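COMMUNIQUÉ DE PRESSE
Pour diffusion immédiate

Laxdal réunit ses ateliers de confection pour enfants sous une boutique en ligne unique

Wistport, avril 2026 - La maison Laxdal, spécialisée dans le vêtement d'enfant cousu en petites séries, annonce l'ouverture de sa propre boutique en ligne. Les collections de ses ateliers de Wistport et de Pindton, jusqu'ici proposées séparément chez des revendeurs et sur des marchés de créateurs, y seront désormais vendues directement, avec un catalogue commun, une grille de tailles harmonisée et un service de retouche accessible à distance.

Le catalogue d'ouverture comprend 53 modèles : robes à smocks, barboteuses, blouses d'école, tabliers, salopettes doublées et bonnets assortis. Les tailles vont de la naissance à 8 ans. Chaque modèle est proposé dans un tissu de saison et, pour la plupart des articles, dans une toile unie disponible toute l'année. Les pièces sont coupées par petits lots et ne sont pas reconduites à l'identique une fois le métrage épuisé.

« Nos clientes nous écrivaient pour savoir où retrouver une blouse achetée deux ans plus tôt, et nous devions les renvoyer d'un point de vente à l'autre. Elles auront maintenant une seule adresse, et l'atelier répondra lui-même », déclare Visitación Vidal, directrice générale de Laxdal.

Une grille de tailles revue

L'harmonisation des tailles a constitué la part la plus longue du travail préparatoire. Les deux ateliers utilisaient chacun leurs propres patrons de base, et une robe en 5 ans coupée à Pindton était sensiblement plus étroite aux épaules que son équivalent de Wistport. Les patrons ont été repris sous la responsabilité de Yaowalak Panyasiri, cheffe modéliste, qui a retenu l'aisance de Wistport pour les hauts et la longueur de Pindton pour les robes et les jupes.

La nouvelle grille indique, pour chaque taille, la stature, le tour de poitrine et la longueur du dos. Les robes et les salopettes reçoivent en outre un ourlet profond, qui peut être défait puis recousu lorsque l'enfant grandit. Les bretelles des salopettes sont munies de deux boutonnières par côté. Les anciennes étiquettes restent en circulation jusqu'à l'écoulement des stocks ; les articles concernés sont signalés sur leur fiche, avec les mesures prises à plat.

Tissus, finitions et entretien

L'ensemble des cotons et des lins est lavé avant la coupe afin de limiter le retrait. Les coutures intérieures des robes sont rabattues ou gansées, et les encolures des tailles naissance sont doublées d'une batiste douce. Les smocks demeurent brodés à la main à l'atelier de Wistport, sur un plissage préparé à l'avance. Pour ces modèles, le délai d'expédition est plus long et figure sur la page de chaque article.

Sauf mention contraire, les vêtements se lavent en machine à 30 degrés, sur l'envers, avec des couleurs voisines. Les rouges foncés et les bleus indigo doivent être lavés seuls la première fois. Le repassage des parties smockées se fait à la vapeur, sans appuyer le fer.

« Une robe d'enfant est portée par une cousine, puis par une voisine. Nous la cousons en pensant à la personne qui devra un jour en reprendre l'ourlet », indique Yaowalak Panyasiri.

Commandes particulières et retouches

Les demandes particulières sont acceptées dans la limite des capacités des ateliers. Elles peuvent porter sur le choix d'un tissu en stock, la couleur d'un passepoil, la longueur d'une manche ou la broderie d'un prénom. Un devis est adressé par courrier électronique avant toute mise en coupe, et la commande n'est ferme qu'après accord écrit. Les articles personnalisés ne sont ni repris ni échangés, à l'exception des défauts de confection.

Le service de retouche, placé sous la direction de Bjarke Hviid, responsable de l'atelier de Pindton, prend en charge les vêtements de la maison quelle que soit leur date d'achat - y compris ceux acquis chez un revendeur. Le remplacement d'un bouton ou d'une pression est gratuit. Les autres interventions, telles que la reprise d'une couture, le changement d'un élastique ou la pose d'une pièce au genou, sont facturées selon un tarif consultable en ligne.

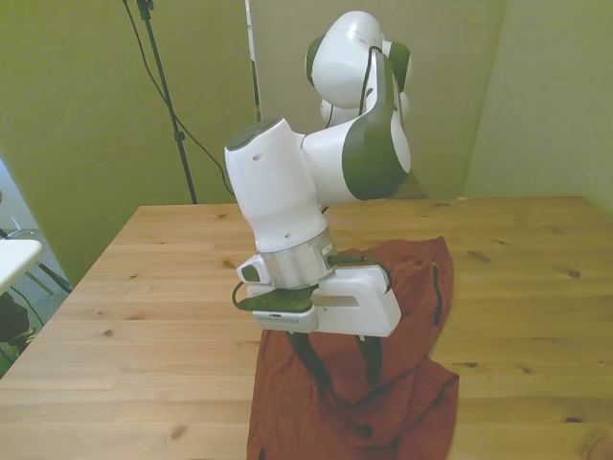
Bras robotisé blanc et vert foncé au-dessus d'un tissu rouge foncé.

Points de vente et calendrier

L'ouverture de la boutique en ligne n'entraîne pas la fin des ventes en magasin. Le comptoir de Wistport conserve ses horaires, et Laxdal continuera de fournir les détaillants avec lesquels la maison travaille de longue date. En revanche, la participation aux marchés de créateurs est suspendue pour la saison d'été, le temps que les équipes absorbent les premières commandes. Une décision sera prise à l'automne pour les marchés de fin d'année.

Les expéditions seront assurées depuis Wistport. Les commandes groupant des articles des deux ateliers partiront en un seul colis, sauf demande contraire de la cliente ou du client.

Une seconde livraison de modèles, consacrée au linge de nuit et aux peignoirs, viendra compléter le catalogue. Elle comprendra également la ligne Flaltier, une série de chemises de nuit et de pyjamas en flanelle dessinée par Guðlaug Bjarnason, styliste associée de la maison. Les patrons en sont achevés et les premiers essais de gradation sont en cours.

À propos de Laxdal

Laxdal dessine et confectionne des vêtements pour enfants dans ses ateliers de Wistport et de Pindton. La maison travaille principalement le coton, le lin et la flanelle, et vend ses collections en boutique, chez des détaillants indépendants et désormais en ligne.

Contact presse
Svend Bergmann, relations avec la presse
Laxdal, atelier de Wistport
Des visuels des collections et des échantillons de tissus peuvent être obtenus sur demande. Les visites de l'atelier se font sur rendez-vous.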